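I finally read our building's fire report, and now I can't stop looking at doors

I live on the fourth floor of Dimitriou Court, a six-story rental with brick at street level and wood framing above that. I've been there going on three years and until February I could not have told you a single thing about how it was put together. Then a dryer fire on the second floor sent all of us down the stairs at two in the morning, and by the next week I was hooked. Seriously hooked! I've been reading building plans at breakfast.

The fire itself was small. The sprinkler in the laundry room went off, the fire department was in and out, and the only people who had to stay somewhere else were the couple right below the leak. But smoke got up to our hallway, two floors above, and I really wanted to know how. So I emailed the management company, Gradura, and asked if I could see the inspection report. They sent it over the same afternoon, all 30 pages of it, and I read the whole thing twice.

What I learned first is that the big heavy doors in our stairwells are doing an enormous amount of work. I'd always thought of them as annoying. They're heavy, they slam, and if you have groceries you end up backing through them like a penguin. But a fire door is tested as a complete set: the slab, the frame, the hinges, the latch, the closer (that arm at the top). Mess with one part and the rating doesn't mean much. In our case the second floor door had been propped with a folded pizza box, probably by somebody moving a couch, and the smoke went right up the stairwell and out through the door on four, where the latch hadn't been catching for months. I had walked through that door every single day. I'd even noticed it was easier to open than the others, and I was happy about it!
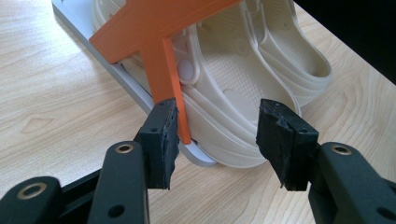

The inspector, Edin Georgiev, came back in the spring for the follow-up, and he was kind enough to let me tag along for the stairwell part. I had so many questions. He showed me how to check a door yourself: open it all the way, let go, and watch. It should swing shut and click into place with no help. If it stops an inch short, the closer needs adjusting. If it closes but you can push it open without turning the handle, the latch is bad. Of the 7 doors he tried on our side of the building, 2 failed, and one of those just needed a screw tightened, so he did it right there with a screwdriver out of his jacket.

Then he got going on the attic, and this is the part I keep telling people at parties. In a wood-framed building, a lot depends on how the empty spaces are divided up. Above the top floor there's one long gap under the roof, and if nothing breaks it up, fire can run the length of the building where no one can see it. So you put in draftstops, which can be as plain as sheets of drywall fastened across the space. Ours were all there, but a cable installer had cut a hole in one of them big enough to crawl through and just left it. Edin said he finds this kind of thing constantly. Plumbers do it, cable people do it, and the drawings still show a nice solid line.

Gradura has patched it since. The hole, the door hardware and a new vent hose for the dryer came to $2,275, a number I know from the notice they taped up in the lobby. I thought that was pretty reasonable for something protecting the entire top floor! My neighbor Stavros thought it should have been done years ago, and he's right too.

I did go a little overboard afterward. I looked up when my smoke alarms were made (there's a date on the back, go look at yours) and the one in the bedroom was well past ten years old. I replaced it that night. I also started sleeping with my bedroom door closed, after reading how much longer even a basic hollow door can hold back smoke and heat. The cat hates this. We're negotiating.

And I bought a small extinguisher for the kitchen and read the instructions before hanging it up, which I have never done with any previous extinguisher in my life. It's by the door to the hall, so I'd be walking toward the way out to get it.

Next I'm trying to get a look at the old plans for the Wullard building across the street, where my friend Lwazi lives. It was a furniture warehouse with giant timber posts, a completely different animal from ours, and heavy timber like that chars slowly on the outside while the middle stays strong. He says there's a set of drawings in a flat file in the basement and he's asking for the key.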